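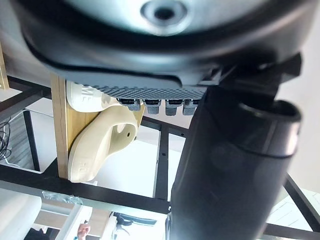

J'ai longtemps cru que ranger un établi consistait à pousser les affaires vers le fond jusqu'à ce qu'elles tombent derrière. La méthode a ses mérites, surtout la rapidité. Puis en janvier j'ai passé une soirée entière à chercher un embout de 6 mm qui se trouvait dans ma poche, et j'ai décidé de devenir quelqu'un d'organisé. Le gros cylindre noir, ouvert au bout, avec son rebord épais, fait partie des choses que j'ai ressorties ce soir-là en me demandant où diable on range un cylindre. Ça roule, ça n'a ni dessus ni dessous, ça n'entre dans aucun tiroir sans empêcher le tiroir de fermer. La planche de bois clair, elle, tient debout et ne demande rien à personne.

J'ai donc fait ce que font les gens désemparés : j'ai commandé un système. Le Norkdale, en l'occurrence, des bacs qui s'emboîtent, avec des séparateurs amovibles que j'ai amovés une fois et jamais remis. La notice compte 2 feuilles, dont une pour remercier l'acheteur. Une fois les bacs montés, il a fallu décider de ce qui irait dedans, et c'est là que les choses se sont gâtées.

Les vis, très bien. Les chevilles, très bien aussi. Mais les pièces moulées couleur crème ? Le tube de colle Driltley à moitié vide, que je garde depuis le déménagement au cas où l'autre moitié viendrait à manquer ? J'ai ouvert un bac « divers ». Vers onze heures du soir j'avais six bacs, et cinq s'appelaient « divers ».

Un forum de bricoleurs m'a appris qu'il existait une école Åberg, du nom d'une armoire à casiers qui a ses fidèles, et une école du clou, où l'on pend tout au mur. Le fil de discussion totalise 2 827 messages. J'en ai lu beaucoup trop. Un monsieur y affirme posséder 3 000 boulons classés par pas de vis et je le crois volontiers, il écrivait à quatre heures du matin.

Pour finir j'ai adopté une règle simple : ce qui sert reste devant, ce qui pourrait servir va dans le bac du bas, et ce que je n'arrive pas à nommer retourne sur l'établi. L'établi est donc à peu près dans l'état où je l'avais trouvé, avec des bacs en plus.

Pour le cylindre, j'hésite encore. Debout, il prend la place d'un pot à crayons. Couché, il lui faut une cale. Il y a bien l'étagère Jandik du couloir, mais elle penche depuis que j'y ai mis les annuaires, et je ne tiens pas à entendre rouler quelque chose la nuit.

Si quelqu'un a une idée, les commentaires sont ouverts. Les partisans du clou sont priés de faire court.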